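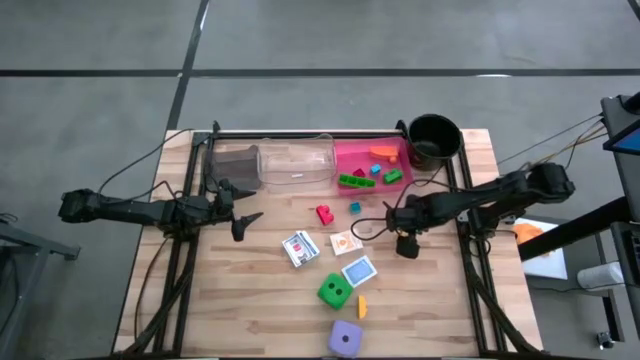

Workshop Assistant (part-time), Kemton Community Workshop

Kemton Community Workshop is hiring a part-time assistant for the furniture repair program. The job is 3 days a week and starts in December. Applications close when we have filled the position, so send yours early if you want to be considered.

About the workshop

We repair household furniture and pass it on to people setting up a home. Most of what comes in is chairs, small tables, dressers and bed frames. Some of it needs a tightened screw and a wipe down. Some of it needs a full strip, new joints and a new finish. We also run evening classes in basic repair, and we sell a small amount of finished work through the Nzioka Street store to help cover rent.

The workshop takes up 4000 square feet on the ground floor of the old Zollholm building. Last year 234 pieces went out the door, almost all of them to families referred to us by local housing offices.

What you will do

Check in donated furniture at the loading door, tag it and write up what is wrong with it. Turn away pieces we can't take, politely. The intake list is posted by the door and covers upholstered items, mattresses, cribs and anything with signs of insects.

Clean, sand, glue and clamp. You will spend more time on this than on anything else. Loose chair rungs are the most common job, followed by drawer runners and table legs.

Apply finishes. We use oil and water-based varnish only. If you have worked with spray equipment before, that's fine, but we don't have any.

Set up the benches before evening classes and help put tools away afterward. One of your three days will run late for this, from noon to 8:30. The other two are 8:30 to 5:00. All three have a half-hour unpaid lunch.

Keep the stock of screws, glue, sandpaper and rags at a level where the rest of us can get on with our work. You will do the weekly order with the supplier.

Ride along on deliveries when the driver needs a second person. This happens about once a week and usually takes a morning.

What you need

At least 2 years of hands-on work with wood. Paid or unpaid both count, and so does a trade school course. We care more about whether you can look at a wobbly chair and say why it wobbles.

Safe habits with a table saw, band saw and orbital sander. You will be asked to show us before you are signed off on the machines.

Able to lift 50 pounds, and to carry one end of a dresser down a flight of stairs.

Comfortable talking with people. Donors ask a lot of questions, and some of them are parting with things that belonged to a parent.

Clear handwriting or decent typing. The intake cards are still on paper and get entered in the Erau stock system at the end of the day. Training on Erau is part of your first week.

A driver's license is helpful – you don't need one to apply.

Useful but not required

Chair caning or rush seating. Veneer repair. A second language. Experience teaching adults. If you have one of these and want to do more of it, say so in your letter and we will try to make room.

Pay and conditions

The position is paid by the hour, every two weeks. The rate depends on experience and will be given to you in writing before the interview, so you can decide whether it is worth your time. Paid sick leave and vacation build up from the first day. We supply gloves, safety glasses, hearing protection and dust masks. You supply your own work boots. There is a yearly allowance toward boots after your first six months.

Face coverings are required indoors for staff and visitors until further notice. Class sizes have been cut and the benches moved apart. Deliveries are to the front door only for now, unless the household asks for help and everyone is masked.

The loading door and main floor are at street level. The finishing room is up four steps and has no ramp. If that would be a problem, please tell us and we can plan the work around it.

How to apply

Send a letter of no more than one page and a list of your past work, paid or unpaid. Photos of things you have made or repaired are welcome – three or four are plenty. Please don't send originals of anything. Include the names of two people we can call, and tell us how they know you.

Address it to Vangelis Rallis, Workshop Manager, Kemton Community Workshop, Zollholm Building. You can mail it or leave it in the box beside the loading door. The front office is open in the mornings if you would like to ask about the job or see the place first.

Interviews take place at the workshop and last an hour. The first half is a conversation. For the second half we give you a chair that needs work and ask you to talk us through it. You don't have to finish the repair. Wear clothes you can get glue on.

We answer every application, including the ones we turn down. If you applied last spring, you are welcome to apply again and don't need to send new references unless yours have changed.

Posted October 17, 2020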